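2024-08-21

Slept badly, got in before nine anyway. The whole morning went to the bottles. The yellow ones are the awkward size, too fat to stand well on anything soft, so they have to go on the mat lying down. I wanted all the caps pointing the same way and the labels left alone. The green table is a good height for it if you have a chair and a bad one if you don't. My back says I should have found a chair sooner.

Áine came through at eleven with the list from Hanrahan. They want 89 by October, packed 16 to a box, which doesn't divide, and she knows it doesn't. I said I would write to Svyatoslav and ask whether the last box can go short. She said to ask him about the caps too — the clear ones scuff if they rub together on the road.
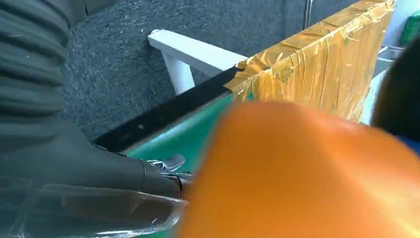
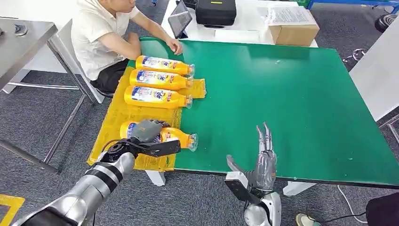
Lunch was late. Soup from the place on the corner, too salty, and I ate it standing at the window with Colm, who is moving house again and wanted to talk about vans. I told him Kevin still has the old one. He wrote that on his hand.

Afternoon was mostly paper. Wrote to Svyatoslav, no answer yet. Went over the box sizes from Keltov and I think we have been paying for the deeper one all year without needing it. Will measure properly tomorrow with the lids on. The mat creases every time it is folded, so I have rolled it around a cardboard tube and put it behind the door. Hope it stays flat.

Home by seven. Rang Sarahí about the weekend — she can take the dog for 2 nights, not 3. Bought bread and forgot the milk.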